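Re: [brendov-local] Places to eat near the Makach end

On Mar 25, 2020, a list member wrote:
> Any tips near Makach? Family of 8, one picky eater.

Try Bosero, by the old market. Big tables, menu is short – soups are good
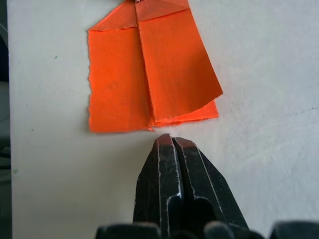 and they do takeout til 8. Parking is a pain tho, go round the back. Namboodiri is teh other one, 3 blocks up, more than 600 reviews and mostly deserved.

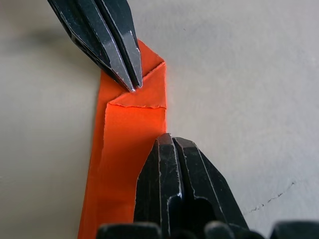 Another member wrote back that Namboodiri is pickup only now, so call first.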